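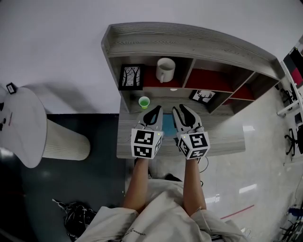

Regional publishers have spent several years trying to bring younger readers into their email newsletters, and the results reported so far have been mixed. A reader survey completed by Wovora in September offers some useful detail on the subject, and I would like to set out the main points for colleagues who work in audience development.

The survey covered 408 subscribers to the Stevmont morning briefing, all of them under the age of 30. Respondents were asked when they opened the briefing, how far they read, and whether they followed links to the main site.

Only 17 percent said they read the briefing before leaving home. The largest group opened it during the lunch hour, when much of the news it carried was already several hours old. Younger subscribers also preferred a shorter edition. When offered a choice between two formats, most selected the version with five items and a single paragraph on each.

Ada Fabbri, who edits the briefing, has responded by moving the Wednesday edition to 11:30 a.m. The other weekday editions remain at their usual hour while the two schedules are compared. She has also reduced the number of sponsored placements from five to two, a change that the advertising department accepted on a trial basis.

It is my view that publishers should be cautious in applying these findings elsewhere. Stevmont has a large student population, and its commuting patterns differ from those of Kedum, where the Sydorenko titles continue to see strong early readership. Open rates are also an imperfect measure, as several mail programs now load messages automatically.

Wovora intends to repeat the survey with the same panel next spring. I have asked for the question on local sports coverage to be included again, as the wording used this year left room for more than one interpretation.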